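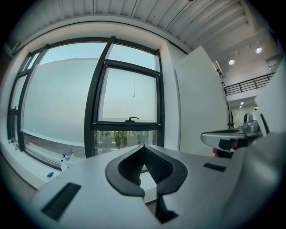 Black-framed window beneath a white corrugated ceiling, with a frosted pane beside an upper sash.

Home | Articles | Buildings | Windows and Doors
Print this page | E-mail this page
24 January 2022, by the Hultach editors

An industrial-style window is a large window divided into several panes by slender dark bars, and it takes its looks from the old factories and workshops where daylight was the best lamp anyone had. The bars between panes are called mullions when they stand upright, while a sash is the framed part that holds the glass and, in many windows, opens.

Frosted glass is often mixed in with clear, and it is a kindly sort of material, letting plenty of soft light into a room while keeping the view private. Clear panes are commonly kept higher up, where there is little but sky to look at (and a pale winter sky is a fine thing to have over one's work).

Such windows sit very comfortably under corrugated ceilings and exposed beams, especially if the ceiling is painted white and passes the daylight along. Metal frames do like a little care: wipe them with a damp cloth, dry them well, and touch up any chips in the paint before rust gets started.

See also: Corrugated sheet; Mullion; Sash window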